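Keeping the Canon Straight

How the shared-world animation project Berge tracks its characters, and what other fan writers can take from it

Shared fictional worlds fail slowly. A writer gives a character a younger brother in one story, another writer makes her an only child in the next, and by the tenth script the two versions cannot be put in the same room. Most fan projects deal with this by arguing. Berge, an animated crossover series written entirely by its readers, deals with it by keeping records.

Berge began as a set of short prose pieces set in a mountain town called Cadville, where characters from several unrelated cartoons arrive through a disused railroad tunnel. It now has 282 scripts, of which 100 are treated as fixed canon. The rest are held as open, meaning that a later script may overrule them. The character list stands at 1313 entries, including background figures who speak a single line.

Nest Edwards has maintained the character list since the project left its original message board. She does not write scripts. Her job is to read each one before it is posted and check every statement of fact against what is already on file. A typical script takes her an evening. A script set at the Cadville school takes longer, as the school has the largest cast and the least reliable class schedule.
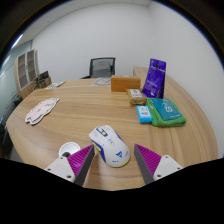
Each character entry has the same fields in the same order: name, home series, age on arrival, relatives, abilities, limits, voice notes, and appearance. The limits field is the one most often left blank by new writers and the one most often sent back. Appearance is recorded as a short palette, main color first and accents after it, in the pattern anyone would use for an everyday object: a computer mouse, for instance, would go in as white, with blue and yellow accents. Shades are left out unless a script depends on them. Edwards found that writers copied "blue" correctly and copied "cerulean" as four different colors.

Voice notes follow a similar rule. They do not name an actor. They give pitch, pace, and one habit of speech. Noveo, the apprentice mapmaker who appears in more scripts than any other character, is listed as "low, quick, repeats the last word of a question before answering it." Three artists have drawn her and several readers have recorded her lines, and the habit has survived all of them.

The harder problem is ability. Crossover stories bring together characters whose home series obey different laws, and a spell that works in one may have no meaning in another. Berge handles this with what its writers call the tunnel rule. A character keeps any ability that was shown on screen in the home series, but its cost is reset on arrival and must be stated in the first Cadville script. Flight might cost sleep. Shape-changing might cost a day's memory. Once stated, the cost is canon and cannot be lowered.

The rule was adopted in November, after a long dispute over a two-part story in which a visiting wizard repaired the tunnel in a single scene. The story was well liked. It also removed the reason for every other character to be in town. It remains readable in the archive, marked open, and no later script has built on it.

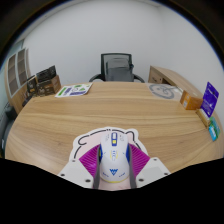 Costs have had a side effect on plotting. Writers who know that a power is expensive tend to hold it until the third act, and the scripts from the past year are more evenly paced than the early ones. They are also longer. Edwards considers the average script overweight by two scenes and has said so in her notes to writers, with little result.

Disagreements over canon go to a reading of the text. The earlier fixed script wins. If two fixed scripts conflict, the one with the more specific statement wins, so that "she turned 14 that spring" beats "she was a teenager." If neither is more specific, both statements are struck and the fact becomes open again. This has happened 3 times, twice over the same bridge.

Dialogue is not treated as fact. Characters may lie, misremember, or boast, and a claim made only in speech is filed under the speaker's name with the script number. The practice came from a villain named Werkix, who gives a different account of his childhood in every appearance. Early editors tried to reconcile the accounts. The current file lists them in order of publication and leaves the relatives field empty.

New writers are asked to start with a character who has at least one fixed script and no more than five. Anyone with fewer has too little on record to check against, and anyone with more takes a week of reading. Original characters are accepted after a writer's second posted script – a limit that draws more complaints than any other. The character list and the tunnel rule are sent to each writer as a single text file, last revised March 22, 2023.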